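Jonano Woven Table Throw — Plaid

Product code: 1267
Sold by Wetia Home Textiles

A heavier cloth for everyday tables, woven for us by the Zutis mill. It hangs well without weights or clips and can be used on its own or over a thin felt underlay. The edges are double-stitched and the corners are square.

Please measure your table before ordering and allow for the drop on each side. We can't exchange cloths that have been washed or cut.
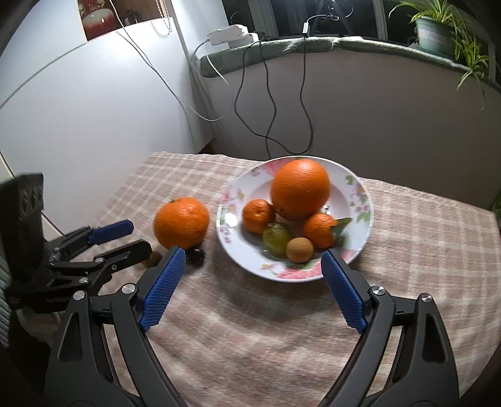 Jonano plaid in beige and pinkish brown. Plate and fruit not included.

Care: wash at 30 degrees with similar colours, no bleach. Line dry. Iron on the reverse while slightly damp. Expect a little shrinkage on the first wash — the sizes given are before washing.

Orders leave our Ngubane warehouse within 2 working days and normally arrive within 7. Cafés and guest houses ordering several cloths should ask for trade prices before checking out.

Page last updated 05/04/2021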